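# The Lower Slat 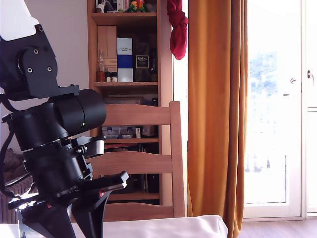

The arm lost its position again at twenty past four, and I wrote it in the book under the others.

Fault: joint reads 43 degrees, should read 46. Light green. No error raised. I powered down, counted to twenty, powered up, homed it, and asked for the same move. It gave me 43 again.

A three-degree error at the base is a large error by the time it reaches the fingers. The task was to hold the rail of a chair, lightly, and let go. I had chosen the chair because it was the right height and because I had a spare. The upper finger was meant to come in beneath the slat and stop. With the error in, it would lift into the wood and keep pushing until the current limit caught it. The limit was set low. There was a dent in the slat all the same.

The arm was second-hand. I had bought it from Mamow, a firm that made pastry boxes until it stopped making anything, and it had spent its working life folding lids. It came on a pallet with the bracket, a bag of screws and a controller that would not start. The controller went in the bin. I bought a Vamby board to replace it and wrote the rest over the winter, in the front room, because the garage had no heating and grease goes stiff.

My wife had agreed to the front room until March.

It was March.

I took the cover off the board and checked the supply under load. The voltage was good. I checked the encoder cable at both ends, then flexed it by hand while watching the count. The count did not move. I swapped the cable for the spare and ran the move. 43.

The Avram manual, which covers the motors, gives two causes for a steady offset with no fault raised. The first is a slipped coupling. The second is a home position stored in the wrong place. A slipped coupling wanders. You mark the shaft with a paint pen, run it for an hour, and the marks drift apart. I had done that the week before and the marks had stayed together. I had also rewritten the home position four times, and each time it had come back wrong by the same amount after a restart.

So something was writing over it.

I read the start-up log line by line. It is a long log and most of it is the board talking to itself. Near the end, after the homing routine had finished and reported a good result, there was an entry I had taken for noise:

 load user offset: j2 -3.0 (brevetti)

I searched my own code for the word and it was not there. I searched the library and it was not there either. The value was being read from the joint itself, from a small block of memory in the motor drive that I had never written to, as I had no use for it.

Brevetti made the folding line at Mamow. I knew that from the plate on the pallet. Someone on that line had stood in front of this arm with a handset, found that it was folding its lids slightly too far, and told it to stop three degrees short. They had saved the change to the drive so that it would survive a power cut. It had survived that, and a sale, and a new controller, and a winter of being told otherwise.

There was a date field in the block, all zeros. There was also a comment field, sixteen characters wide. I printed it to the screen.

 LID CATCHES. OK

I made tea. The sun had come round by then and was through the curtain and on the fingers, which is the time of day I normally stop, as the glare gets into my eyes and I start misreading the screen. I drank the tea standing up.

The fix was a single command. Write zero to the offset, write blanks to the comment, save, restart. I typed it out and left it on the line without pressing return.

I had spent nearly all of January on this arm. I had replaced its brain, its power supply and most of its grease. I had cut away every instruction I could find and put in my own, and had assumed that what was left was metal. I went through the remaining joints to see what else was in there. Joint one was empty. Joint three was empty. Joint four had an offset of zero and a comment.

 DO NOT TOUCH J4

I have no idea what was wrong with joint four. It has never given me any trouble.

I copied both blocks into the book by hand, with the address and the byte order, and drew a line under them. Then I zeroed joint two. I left its comment field as it was. The field is not read by anything and takes up no space that I need.

I restarted. Homing took its usual time. The log ran through, and the entry near the end now said:

 load user offset: j2 0.0 (brevetti)

I asked for the move. Joint two read 46. The finger came in below the slat, stopped clear of the wood, rose and made contact. The current went up a little and levelled off. I held it there for a minute by the kitchen clock and then told it to release, and it released. I ran it again with the speed up and the result was the same.

I ran it until the light had moved off the table. The last entry for the day reads: offset found, cleared, see opposite. Slat to be sanded. Joint four left alone.

My wife came in at six with her coat still on and asked whether it was finished.

I said it was finished in the sense that it now did what I told it.

She asked when it was going out to the garage.

I said there was the wrist to do, and the grip force, and I wanted to run it overnight once to see whether the number held. She looked at the chair and ran her thumb over the dent.

"This is one of the good ones," she said.

I said I had thought it was a spare.

She took it back to the kitchen, and I wrote in the book that I would need a new rail.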